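# Old Dell desktop shuts off under load – replace the power supply, or look elsewhere first?

**Posted in:** Desktops > Power and cooling

**valtside_bench**

I look after the machines at Valtside, a small print and copy shop. One of them is an older Dell desktop that runs the queue software for the large format printer. Since March it has been switching itself off. There is no blue screen and no warning. The fans stop, the monitor loses signal, and the machine stays off until I press the power button again.

What I have noted so far:

- It happens only when the machine is working hard, usually while rasterizing a big PDF. At idle it will run all day.
- The event log shows only the generic "rebooted without cleanly shutting down first" entry.
- Memory test ran overnight with no errors.
- I have changed the power cord and tried a different wall outlet. No difference.
- The outside vents were dusty. I vacuumed them without opening the case.

I have not been inside this model before. I don't know if the power supply is a standard size or something specific to Dell, and I would like to know before I order anything. A supplier called Zurncombe lists a "universal desktop PSU" at a good price, but the listing does not give the dimensions or say which connectors it has.

Is it likely to be the supply? And is the swap something I can do on a Saturday morning with a screwdriver, or should it go to a shop?

---

**polarity_check**

its the psu. mine did exactly this. bought a new one, fixed. don't bother testing, they all go eventually

---

**Stuvach**

I would not order yet. A shutdown under load with a clean log has two common causes, the supply and the processor overheating, and the symptoms are close enough that people often replace the wrong part. Checking the temperature costs nothing.

**Temperature first**

Install any hardware monitor that can log to a file. Set it to write a reading every 2 seconds, then start one of the PDF jobs that causes the problem. After the shutdown, open the file and look at the last few lines. If the processor was climbing steadily and ended near its limit, clean the heatsink and renew the thermal paste before you spend money. If it was at a moderate temperature when the log stops, the supply moves to the top of the list.

Vacuuming the outside vents does very little for the heatsink. Dust packs between the fan and the fins, and you have to open the case to get at it.

**Will a standard supply fit?**

Assume it will not until you have checked. Dell has used standard ATX units in some desktops and its own shapes in others, particularly the small form factor cases. There are three things to compare:

1. The outside dimensions of the metal box, and the position of the mounting screws.
2. The main board connector. Many newer Dell boards do not use the usual 24-pin plug. The number of pins varies by model, so count them.
3. How power reaches the drives. On some models the drive power comes from the motherboard and the supply has no drive leads at all.

The "universal" unit may be fine for an ordinary tower. With no dimensions in the listing I would leave it alone. Search by the part number on your existing label. A used or refurbished unit with the same number removes all three questions at once.

Wattage should be equal or higher. If yours is a low-wattage office unit there is no benefit in hunting for an 800 W replacement, and it is unlikely that one exists in that shape anyway.

**Opening it and reading the label**

1. Shut down, turn off the switch on the supply if it has one, and pull the cord. Press the front power button for a few seconds to drain what is left.
2. Lay the case on its side with the removable panel facing up. Release the panel by its latch or screws, depending on the model, and move it clear of the chassis. Touch bare metal on the chassis before reaching in.
3. Find the supply and read its label. You are looking for the model number, the Dell part number, the total wattage and the table of output currents. The print is small, so take a close photo with your phone and zoom in on that. An 80 PLUS badge tells you about efficiency and has no bearing on whether the unit fits.

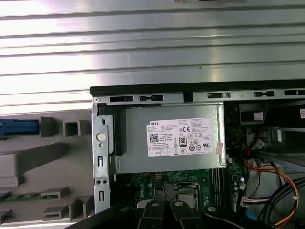
4. Follow each cable from the supply to where it plugs in, and photograph every connector from above before you unplug it. The processor power lead is often hidden under other cabling.
5. Squeeze the clip on each plug and pull on the plug body. Do not pull on the wires.
6. Remove the mounting screws. Look for a release tab on the chassis as well; if the box will not slide after the screws are out, there is usually a tab still holding it.

Do not open the supply itself under any circumstances. The capacitors in it can hold a dangerous charge after the cord has been pulled.

Allow an hour for the first one. A Saturday morning is plenty.

---

**polak_repairs**

Agree with Stuvach on the order of work. A few additions from the bench at Polák, where we see a fair number of office desktops.

Many Dell supplies have a small self-test button and LED on the back, next to the cord socket. With the cord in and the computer off, press the button. If the light stays off, disconnect the supply from the board and press again. Still off means the supply is bad. A green light does not clear it, though – the test puts almost no load on the unit, and yours fails only under load.

Check the motherboard while the panel is off. Look at the tops of any can-type capacitors for bulging or residue. A failing one near the processor will cause the same shutdowns and a new supply will not cure it.

Also ask if anyone has added a graphics card since the machine was bought. We had one in with 133 unexpected shutdowns in its log, and the original supply tested good. The card was drawing more than the supply could give.

---

**valtside_bench**

Ran the log this afternoon. Processor was at 71 °C and flat when it cut out, so I am leaning toward the supply. No added card. The test light is green. I will open it on Saturday, get the part number and order a matching one.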